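Fuvo moves small drink orders to three-carton bags

Packaging | 301 shares | 2 comments

Office grocery supplier Fuvo will begin packing small drink cartons three to a bag in September, replacing the loose delivery it has used for orders under one full case. The change applies to all straight-sided cartons in its tea and juice range. Larger bottles and cans stay in the current trays.

The new method was worked out on a plain white table in Fuvo's open-plan office in the Steltetti building. Cartons are taken from a light blue plastic basket and placed in a handled bag of thin blue film. Each bag is then closed by its handles and passed to the delivery cart. No tape, tie or liner is used.

Fuvo reviewed 1259 small orders before settling on the pack size. Of these, 301 were logged with at least one complaint, most often a dented corner or a carton missing from the delivery. Both faults were traced to the last stage of the trip, when loose cartons were carried from the cart to the customer's kitchen by hand. A bag of four was considered and dropped. The fourth carton had to lie across the other three, and its weight rested on the folded top seams.

Three cartons stand in a single row with their wide faces together. The bag is opened by pulling the handles apart until the mouth is wider than the row, and the cartons go in upright, base first. Packers are asked to keep the printed faces pointing the same way so that the flavor can be checked through the film before the bag is closed.
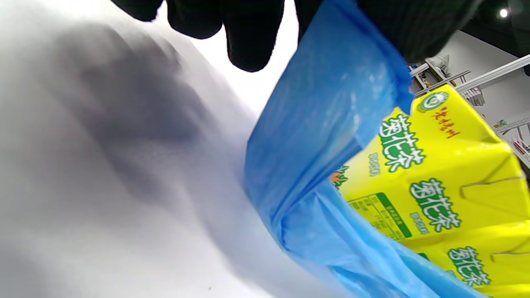

Chrysanthemum tea cartons in the blue bag.

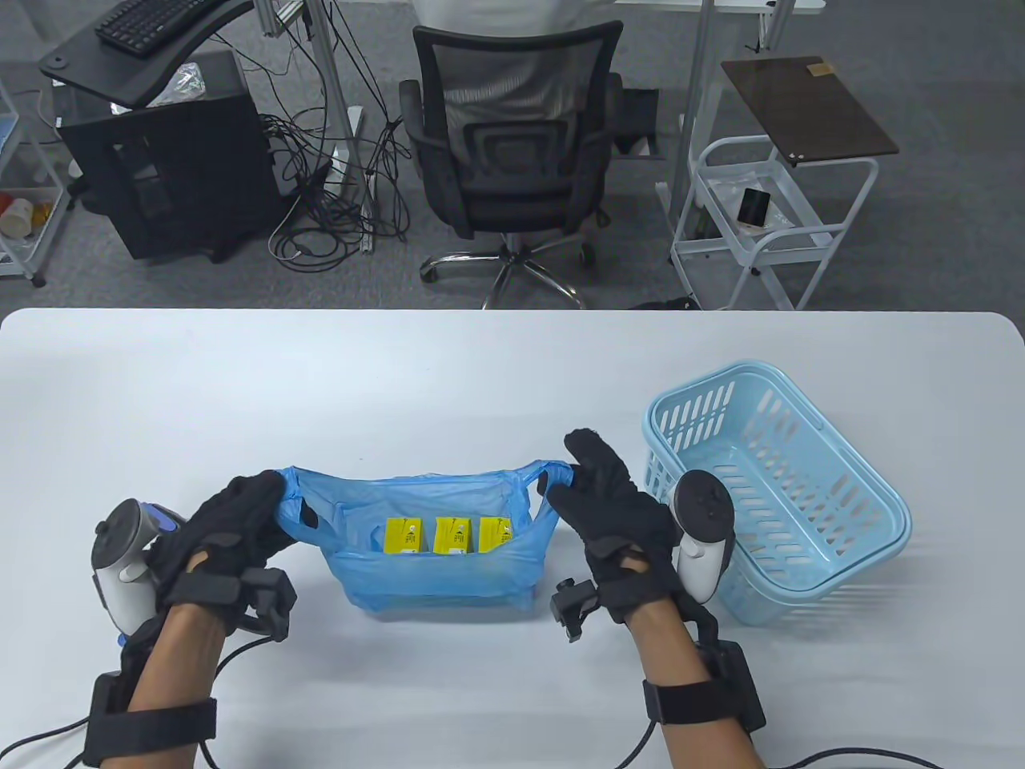
Bag held open by the handles, three boxes in a row. 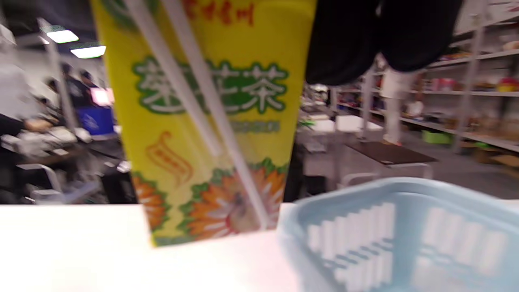
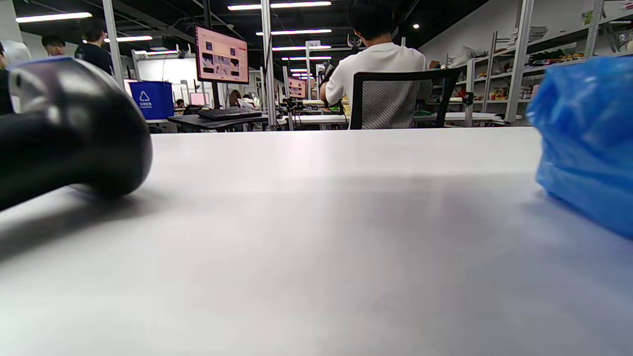 A blue bag at the right of the packing table.

The bags come from Eltier, which makes them in one size for the order. Eltier supplied 1704 bags for the first run, a quantity meant to cover the opening weeks with a margin for tears. The film is thin enough to fold flat for return, and Fuvo will take back used bags with the next delivery. Bags with a split handle go to film recycling. The rest are wiped, folded and used again.

Thin film has one known drawback. When a packer lowers a carton at an angle, the bottom corner can catch a fold in the side of the bag and pull it down, leaving the mouth half closed. The written instructions deal with this by calling for the bag to be spread fully before the first carton goes in and spread again before the third. A stiffer bag was tried early on. It stayed open without help but would not close neatly over three cartons, and the handles stood too far apart to be gripped with one hand.

Table layout is also set out in the instructions. The basket stands to the right of the bag, and finished bags are moved off the table before the next one is opened. Left-handed packers may reverse the order. The basket holds enough for several bags, though Fuvo has not fixed a number and leaves refilling to whoever is at the table.

Mixed bags will be allowed, with limits. Customers can combine two flavors in one bag provided that all three cartons are the same height. Tall cartons will be packed only with other tall cartons. An order that does not divide by three will finish with a short bag, folded over once at the top to stop the cartons from tipping. Fuvo said it would not charge extra for short bags.

Delivery partner Zieliński has agreed to hang the bags from the side rails of its carts in place of stacking them on the shelf. The company tested the arrangement on its regular route on Thursday, with stops on six floors, and reported no fallen bags. One handle stretched but held. Zieliński has asked for a slightly deeper handle opening on the next batch, and Eltier is preparing a sample.

Customers do not need to change standing orders. Those who prefer loose cartons can say so in the notes field of the order form, and full cases will continue to arrive in their original wrap. Prices for the tea and juice range are unchanged. Orders for the first bagged deliveries close at noon on the last working day before each route.

Share | Save | Print
2 comments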